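Can a two-arm robot unload a steamer yet?
Merkard Community – Home Automation

Hazem Ragab
Task is moving steamed buns from the basket to a plate with two parallel grippers. Rigid parts are fine at 500 g. Are soft items realistic? 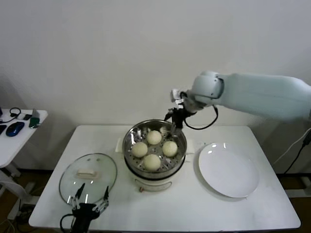 Issa Daher
Yes, with a force limit. Start at 5 N and go up slowly. Lid handling is harder – glass confuses most depth cameras.

Reva
no. buy tongs

Hattar
Plan the approach around the pot handles as well. I keep 10 mm clearance on each side.

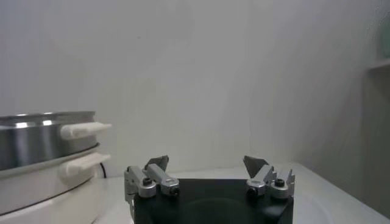

Pedero, December
Edited to add: check clearance with the fingers open, then repeat it closed.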